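About Lernlow Workshop

Oct 23, 2025
By Rania El-Sayed
2 min read

Lernlow is a shared workshop in Bovutthorpe. We started with one bench and a borrowed pillar drill, and we now have 82 members. Most of them build things at home and come to us for the parts of the job that need space, a second pair of hands or a proper vice.

Robots and small automation projects take up most of our evenings. Members have made a seed sorter, a curtain opener and several arms. The longest-running project is Ikness, a group build that aims to pick up everyday packets and put them down where they are wanted. Jarrah Stubbs leads it and keeps the build log, which is at entry 115.

Much of the work on an arm is done up close, with fingers near the gripper and the joints a short way above. We teach new members where to put their hands and how to stop the arm before they help with a build.

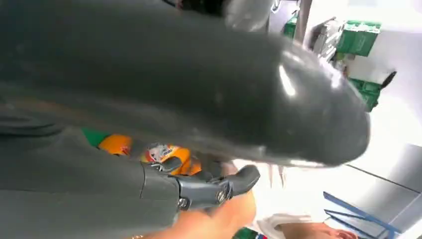
What we offer

Members get a bench, hand tools, two 3D printers and a locker. The electronics corner has soldering stations and a stock of screws, bolts and connectors sold at cost. Tawfik, our parts library, lends out motors and controllers for up to a month.

Joining

Come to an open evening first and have a look round. Everyone does a short induction before using the machines. Under-16s are welcome with an adult.

Last updated: October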